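**Tillby sign shop grant, progress report, 15 Dec 2023**

Hi all, and sorry this one runs a bit longer than the last (it's been a busy stretch!).

The big news is that the Brurberg storefront lettering is finished and paid for. It's 41 letters across the front window, all laid out by hand, outlined in black enamel and filled with the deep green we picked back in the proposal. I had one bad morning when the green went on streaky, so I wiped it off the glass and thinned the next batch with a little more reducer. The second try flowed out great, and the owners have already asked for a small matching piece on the side door.

Spending is in decent shape. I've used 82 percent of the materials money, mostly on lettering enamels, brushes and pounce paper. The one surprise was quills. Two of my larger ones had splayed tips and had to be replaced, and good brush hair isn't getting any cheaper. I've still got $900 set aside for the training days, and I haven't touched it.
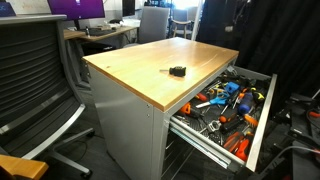
Lettering classes are the part I'm most excited about, so let me get into those. The first group worked through basic strokes, then block capitals, then a short word of their own choosing on a primed panel. People came in nervous about the mahlstick and by the end they were leaning on it like old hands! Setup is what slows me down between sessions. A wide drawer crowded with hand tools, everything jumbled in together on the mat, means I'm digging for the blue-handled scissors every time we trim patterns, and I'd like to buy dividers and a wall rack out of what's left in the equipment line. If that needs your sign-off, please let me know before the next order goes in.

The Backlund wall job is behind. The brick needed a second coat of block filler, and then the weather turned too cold for the paint to cure right. I've got the full-size pattern drawn and perforated, rolled up and ready, and I don't want to rush it just to hit the date we wrote down. I'd rather paint it once. Could we move that deadline to spring?

Altix is going better. They signed off on the sketch with 2 small changes (a heavier drop shadow, and a looser script for the tagline), and the panels are primed and sanded. Painting starts in January.

Still to come from me: receipts for the quills, the updated budget sheet, and the feedback forms from class once I've typed them up.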